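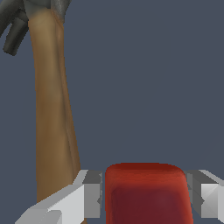 June | By Dinesh Panicker
Filed under: Home Workshop Guides

3. Hanging your Brener wall rack

This is the fun part, so clear a Saturday-sized chunk of floor and get your tools out!

1. Find two studs and mark them at eye height.
2. Hold the rail level across both marks (a helper is great here) and pencil in the holes.
3. Drill, then drive the long screws until the rail sits snug.
4. Hook the panel on from the top and press down until it clicks.
5. Add your hooks, heavy tools lowest.

Note: The panel is 600 mm wide, and hammers hang best head up in the double hooks.

Caution: Do not load more than 60 lb on one rail. Check for wires and pipes before you drill.

Next up is section 4, fitting the shelf!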